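Home > Support > Two-arm bagging cell > Frequently asked questions

Questions about the care of the bagging cell

We collected these questions from the people who use our cell at Lisotmont. If your question is missing, please write to the workshop.

Which objects should I use for checking the cell after a repair?

Use the artificial fruit, the white perforated basket and a thin plastic bag. Real fruit changes from day to day, and then you cannot compare one check with another.
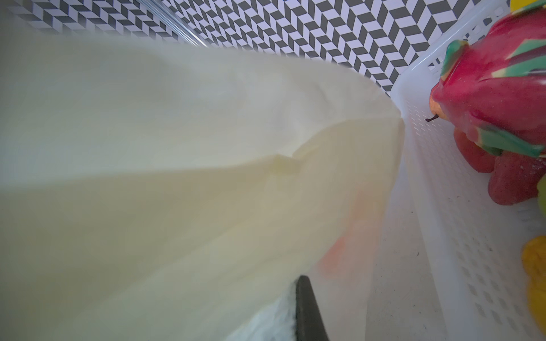

Answers by Jeferson Pimentel, cell maintenance
Last changed 2025-04-15

Why is the bag more difficult than the fruit?

The film is soft and it folds in a new way each time. When it is lifted beside the basket it can come very close to the wrist camera, and the camera then sees mostly film. Teach the approach a little more from the side, and repeat the check with the basket turned.

How do I clean the gripper fingers?

Switch off the arms and wait until the controller shows no load. Wipe each finger with a dry cloth, also on the inner face. Please do not use oil. If a finger has a sharp edge, change it, for it will cut the film.

How often must the bolts of the mounting plates be checked?

Every 40 hours of work, and always after a collision. Tighten them crosswise and write the date in the cell book.

Must I calibrate both wrist cameras if I moved only one?

Yes. Both arms work over the same table, and a small error on one side is easily taken for a fault on the other. Start with the left arm, open the gripper, and bring it beside the bag without touching.
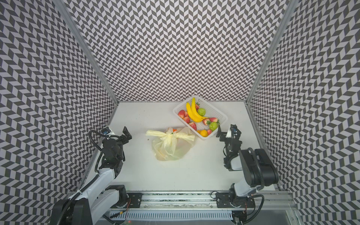
After this, bring the right arm to the basket and compare the position with the saved one. If the difference is more than 2 mm, do the calibration again from the beginning.

The controller shows message 154. What does it mean?

In our program it means that a wrist cable is pulled too tight. Look at the loop of the cable chain when the arm is fully stretched. Tainá Tavares made the loops longer in September, and the message is now rare.

Can I order fingers separately?

Yes, in sets of 4, from the workshop. Please give the side of the arm in your order.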